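Oto support / Perception and grasping
Ticket 717: Grasp monitor reports "slip" on crumpled bags while the fingers are still closed
Opened by: Konrad Bielecka
Component: Leone (grasp state estimator), wrist camera input
Status: Resolved, follow-up open
Opened: July 1, 2023

Initial report

Hi all! First of all, the new release of Leone is a joy on rigid objects. Boxes, bottles, the heavy bin lids — we ran it on everything we had at the Osum site and the state estimate stays glued to the object. I was so happy with it that I went straight to bags, and there I have a problem.

When the gripper closes on a crumpled bag, Leone goes through APPROACH and CONTACT as it should, reaches HOLD, and then drops to SLIP after a short time. The planner gets the SLIP message and starts a regrasp, so we open our fingers on a bag that we already had. Joint positions don't change between HOLD and SLIP. Motor current doesn't change either. The only thing that moves in the log is the visual flow score.

What I have:
Leone from the current stable branch, default config
Wrist camera on auto exposure
Slip threshold at default
Planner: Garkach, no local patches

To reproduce: load the default config, run the bag pick routine with regrasp enabled, use any shiny bag with a lot of wrinkles. I get it in 17 of 21 picks. With regrasp disabled the bag gets lifted and carried fine, so I don't think the grip itself is the trouble.

What I tried before writing:
Restarted the estimator node. No change.
Recalibrated wrist camera to flange. Reprojection error was already low, no change.
Lowered approach speed by half. SLIP comes later, but it still comes.
Raised the slip threshold. The false SLIP goes away and so do the real ones (I pulled a bag out of the fingers by hand and Leone kept saying HOLD, very confidently).

Wrist camera views from the bag work:
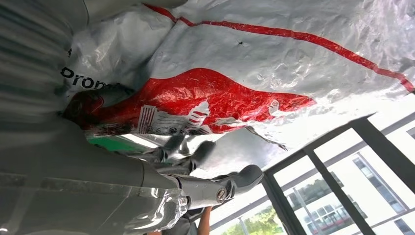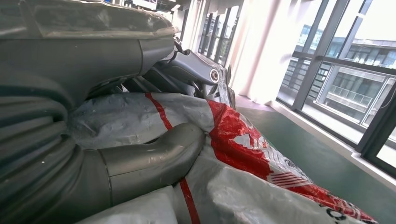 Reply from Oto support

Thanks, Konrad, great report, and the current plot saved us a round of questions. Can you check three things for us?

1. Is the self mask switched on? In the startup log look for "self_mask: loaded". If it says "self_mask: fallback" then the estimator is using a plain rectangle for the arm, and anything outside the rectangle counts as object.

2. What does the exposure value do over a pick? You can log it with the camera debug flag.

3. Please send the flow overlay for one failing pick. It draws the tracked points in color, so we can see which ones vote for slip.

Reply from Konrad

Wow, the overlay is a lovely tool, I had no idea it existed! Please put it on the first page of the docs.

Results:

1. It says fallback. The mask file was there but the path in our launch file still had the old folder name from before the upgrade. My fault. There is no warning about it except that one line in the log, by the way.

2. Exposure swings a lot. When the wrist tilts toward the windows the value drops hard, then climbs again as the bag fills more of the view.

3. Attached. Most of the slip votes sit on bright patches on the bag. A smaller group sits on the arm, outside the fallback rectangle.

Reply from Oto support

That explains both halves. Points on the arm don't move in the camera view when the wrist moves, and points on the background do, so with the fallback mask the estimator gets mixed evidence about what is attached to what. The bright patches are the bigger part. A reflection slides over a wrinkled surface as the wrist turns, and the tracker follows the reflection as if it were print or texture. Leone sees it sliding relative to the fingers and calls slip.

Please try this, in this order, with a test run after each step:

Step 1. Fix the mask path and confirm "self_mask: loaded".
Step 2. Set exposure_mode to locked_on_contact. Exposure then stays put from CONTACT until release.
Step 3. Set highlight_reject to true. This drops tracked points that sit on saturated pixels or on the border of one.
Step 4. Put the slip threshold back to default.
Step 5. Set slip_vote_source to flow_and_current. With this on, flow alone can't trigger SLIP, there has to be a change in motor current too.

If the point count gets low after step 3, raise max_points to 2,000. It costs a little CPU.

Reply from Konrad

Ran all of it. Notes in the same order:

After step 1: fewer false slips, and the votes on the arm are gone from the overlay. Very satisfying to look at.

After step 2: a bit better again. The windows burn out completely in some poses, but the tracker doesn't need them.

After step 3: big change! The points now settle on the print and on the hard creases, and they stay there. The count did get low on the plainer parts of a bag, so I went to 2,000 points and the loop still keeps its rate.

After step 4: still good.

After step 5: no false SLIP in 21 picks. I also did my hand-pull test again and every pull was caught, though with a small delay compared to flow only. For our speeds that's fine.

One side effect. With flow_and_current, Garkach sometimes waits at the end of CONTACT for longer than before, as if it wants one more current sample. It always continues by itself. Is this expected?

Reply from Oto support

Yes, the current filter needs a full window before it votes. You can shorten it with current_window, but go down in small steps and repeat the pull test each time. We'd leave it alone unless cycle time hurts.

We're turning the fallback line into a proper warning in the next patch, and highlight_reject will be on by default for the bag profile in the September release. Closing the main issue. The wait at CONTACT stays open as a follow-up under the same number.

Reply from Konrad

Perfect, thank you! I'll leave current_window as it is for now and send timing logs for the follow-up once I've run the larger bags. Config file attached in case someone else wants to start from it.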